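Jutonik-Küchenwortschatz: Begleitdokument zum Datensatz

Kurzbeschreibung

Der Jutonik-Küchenwortschatz ist eine Sammlung deutscher Haushaltsbezeichnungen mit regionalen Varianten. Er umfasst 509 Lemmata aus den Bereichen Geschirr, Besteck, Kochgerät, Textilien und Möbel. Zu jedem Lemma sind Genus, Pluralform, Varianten und Belegtyp angegeben. Der Datensatz ist für lexikografische Arbeiten, für Rechtschreibprüfung und für die Normalisierung von Rezept- und Inventartexten gedacht.

Stand: Freitag, 3. September 2021
Pflege: Tayla Paewai
Kodierung: UTF-8, Zeilenende LF
Trennzeichen: Tabulator

Inhalt des Pakets

lemmata.tsv enthält die Haupttabelle, ein Lemma pro Zeile.
varianten.tsv enthält die regionalen Formen, verknüpft über lemma_id.
belege.tsv enthält Kurzbelege mit Quellenkürzel.
AENDERUNGEN.txt enthält das Änderungsprotokoll.

Die Belegtexte stammen aus zwei Teilkorpora. Betari besteht aus handschriftlichen Haushaltsinventaren, die transkribiert und orthografisch nicht angeglichen wurden. Vimero besteht aus Rezeptheften und Gebrauchsanleitungen. Das Kürzel des Teilkorpus steht in belege.tsv in der Spalte quelle.

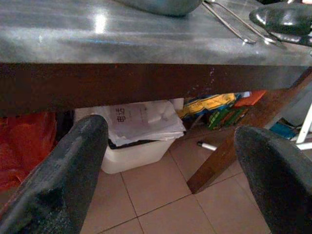 Warum haben manche Lemmata keinen Beleg?
Diese Einträge wurden aus der Vorgängerliste Biwott übernommen und tragen in der Spalte belegtyp den Wert L (Liste). Sie bleiben im Datensatz, bis ein Textbeleg vorliegt oder die Form als Dublette erkannt wird. Für Frequenzauswertungen sind sie auszuschließen.

Spalten in lemmata.tsv

lemma_id: ganzzahlig, stabil über alle Versionen. Gelöschte Nummern werden nicht neu vergeben.
lemma: Grundform im Nominativ Singular. Pluraliatantum stehen im Plural.
genus: m, f, n oder Kombinationen davon, durch Schrägstrich getrennt.
plural: Pluralform im Nominativ. Leeres Feld bedeutet: kein Plural belegt.
sachgruppe: zweistelliger Schlüssel, siehe unten.
belegtyp: T (Text), L (Liste), M (mündlich).
anmerkung: Freitext, höchstens 120 Zeichen.

Bei schwankendem Genus steht die in den Belegen häufigere Form vorn. Für »Teller« ist m eingetragen, obwohl das Teilkorpus Betari auch das Neutrum kennt. Die abweichende Form ist in varianten.tsv erfasst. Gleiches gilt für »Butter«, die im Süden als Maskulinum erscheint und hier nur wegen der Komposita geführt wird.

Sachgruppen

01 Geschirr
02 Besteck
03 Schneid- und Kochgerät
04 Textilien
05 Möbel und Arbeitsflächen
06 Vorratsbehälter 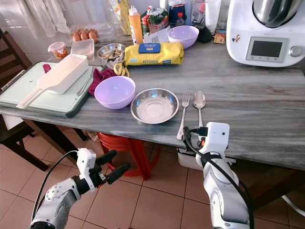
Die Zuordnung erfolgt nach dem Grundwort des Kompositums. »Suppenschüssel« gehört also zu 01, »Suppenkelle« zu 03. Eine Mehrfachzuordnung ist nicht vorgesehen. Strittig waren vor allem Bezeichnungen, die je nach Region ein Gefäß oder ein Maß meinen, etwa »Schoppen« und »Haferl«. Sie stehen einheitlich unter 01, mit dem Vermerk »auch Maß« in der Anmerkung.

Varianten

varianten.tsv unterscheidet drei Arten der Abweichung: lautlich, morphologisch und lexikalisch. Lautliche Varianten werden nur aufgenommen, wenn sie sich in der Schreibung niederschlagen. Diminutive gelten als morphologische Varianten, sofern keine eigene Bedeutung nachweisbar ist. »Tischchen« ist demnach Variante, »Brötchen« wäre ein eigenes Lemma.

Die Regionalangabe folgt einem groben Raster mit 10 Gebieten. Eine feinere Gliederung lässt das Material nicht zu, da viele Hefte aus Vimero keinen Entstehungsort nennen. Fehlt die Angabe, steht ein Fragezeichen. Das Fragezeichen darf beim Einlesen nicht als leeres Feld behandelt werden.

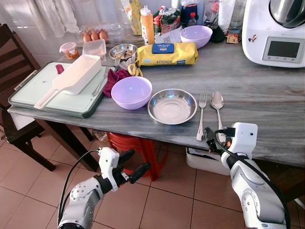
Österreichische und schweizerische Formen sind vertreten, aber lückenhaft. »Häferl«, »Reindl« und »Beckeli« sind belegt, die zugehörigen Komposita meist nicht. Niederdeutsche Formen wurden nur übernommen, wenn sie in hochdeutschem Kontext stehen.

Normalisierung

Belege werden zeichengetreu wiedergegeben. Für die Suche existiert zusätzlich die Spalte norm, in der folgende Ersetzungen vorgenommen sind:

langes s zu s
Doppelbindestrich zu einfachem Bindestrich
th zu t in Erbwörtern (Theil, Thür)
ß und ss nach den Regeln von 2006

Umlaute werden nicht aufgelöst. Abkürzungen bleiben stehen, auch dort, wo die Auflösung eindeutig wäre. In den Inventaren ist »Schl.« sowohl für Schlüssel als auch für Schale in Gebrauch, weshalb eine automatische Auflösung verworfen wurde.

Qualitätssicherung

Jeder Eintrag mit Belegtyp T wurde von zwei Personen geprüft. Bei abweichendem Urteil entschied die Pflegestelle. Strittig waren rund 3 Prozent der Einträge, überwiegend in Sachgruppe 05. Die Gründe sind im Änderungsprotokoll unter der jeweiligen lemma_id vermerkt. Einträge mit Belegtyp M wurden nur formal geprüft.
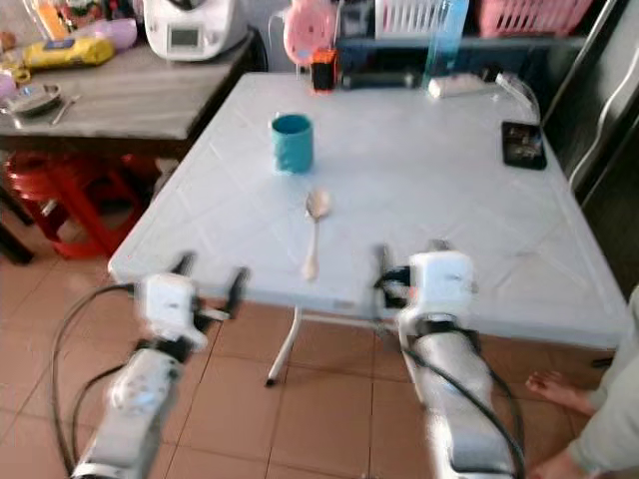
Abb. 4: Becher (Sachgruppe 01) und Löffel (Sachgruppe 02) auf einem Klapptisch (Sachgruppe 05).

Bekannte Mängel

Die Pluralformen auf -s sind uneinheitlich erfasst. Bei Fremdwörtern fehlt in einigen Fällen die eingedeutschte Nebenform.
Komposita mit Fugen-s und ohne Fugen-s sind teils als Varianten, teils als getrennte Lemmata angelegt.
Die Spalte anmerkung enthält vereinzelt Tabulatoren in Anführungszeichen. Ein Parser, der nur am Tabulator trennt, erzeugt dort eine überzählige Spalte.
Sachgruppe 04 ist gegenüber den übrigen Gruppen dünn belegt. Eine Ergänzung aus Wäschelisten ist seit März in Arbeit.

Nicht vorgesehene Verwendung

Aus der Zahl der Belege lassen sich keine Aussagen über die heutige Verbreitung einer Form ableiten. Die Teilkorpora sind weder zeitlich noch räumlich ausgewogen. Für die Erstellung von Sprachkarten ist der Datensatz ungeeignet.

Korrekturen

Korrekturvorschläge bitte mit lemma_id, alter Form, neuer Form und Fundstelle an die Pflegestelle richten. Vorschläge ohne Fundstelle werden mit Belegtyp M aufgenommen oder zurückgestellt. Änderungen an lemma und genus erscheinen in der nächsten Hauptversion, Änderungen an anmerkung laufend.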